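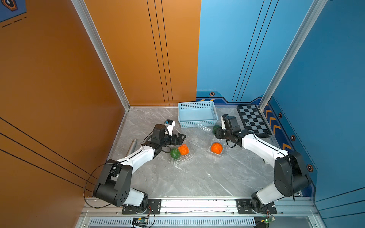
Speaker notes: Teaching students to keep a lab notebook they will really use
Middle grades science session, 30th December

Opening (don't rush this part, let people find seats)

Welcome, everyone, and thank you so much for giving up part of your winter break to talk about notebooks, of all things. I know some of you drove in over the pass, and I know the coffee is at the far end of the hall, so if you need to slip out and come back, please do, I won't mind a bit.

Ask for a show of hands: who collected notebooks in the fall? Who read every page? (Wait for the laugh. There is always a laugh.)

Say a little about my own first year. I had 100 students and I took home every notebook every other week in two plastic crates, and I wrote comments in green pen until my hand cramped, and the students turned straight past my comments to look for the grade. I loved those kids and I was wearing myself out on something they never read.

Slide 2: What a notebook is for

A notebook is a place to think before you know the answer. That sounds simple, and every one of us would agree with it, but look at what we tend to hand out: a title, a purpose, a list of materials copied off the board, a tidy data table with the columns already drawn. By the time a seventh grader gets to the part where she could think, the bell is about to ring.

Read the two student entries out loud, slowly. First the copied one, then the messy one about the radish seeds ("I thought the dark ones would be shorter but they are long and kind of yellow and I don't get it"). Let the room sit with "I don't get it" for a moment. That student came back to the same page four days later and wrote a second guess underneath. I could have hugged her.

Slide 3: The left page and the right page

Explain the layout. Right page is for what happened: measurements, sketches, the date, units. Left page is for what you make of it: questions, hunches, arguments with your lab partner. Nothing on the left page is ever marked down for spelling or for being wrong.

Mention that Bravo, our sixth grade unit on heat, is where we start this, with the cups of water and the different lids. Keep it to one investigation. If you begin with the whole year's worth of routines in the first week, you will have a mutiny, and I say that from experience.

Pass the sample notebooks around now. REMEMBER TO GET THEM BACK this time.

Slide 4: Grading without crates

This is the slide people take pictures of, so leave it up. Students choose one spread every two weeks and mark it with a sticky note. On the note they finish the sentence "I changed my mind about..." or "I'm still stuck on..." You read that spread and nothing else. It takes me one planning period per class.

Somebody will ask about the online version. We tried Skillex for a semester and it was fine for typed reflections, but the sketches got smaller and smaller and then stopped. I'd stay with paper if you can. The Plistance composition books hold up well in a backpack, and the district order last year was 2000 of them, so check your supply closet before you spend your own money!

Slide 5: Talking from the notebook

Pair activity, eight minutes. Teachers swap with a neighbor and do the pendulum task: 44 centimeters of string, one washer, predict, swing, write. Left page and right page, same as the kids. Walk around and listen. Do not help. (I always want to help.)

When they come back together, ask who wrote a prediction they would now like to change, and have two or three people read theirs aloud. Thank them warmly. It is harder to do in front of colleagues than you'd think.

Leftover time

Questions. If it's quiet, tell the Zastoris story, the one about the creek trip and the notebook that went in the water.

Handouts are on the side table, and the February follow-up has a sign-up sheet by the door. Please print your email clearly.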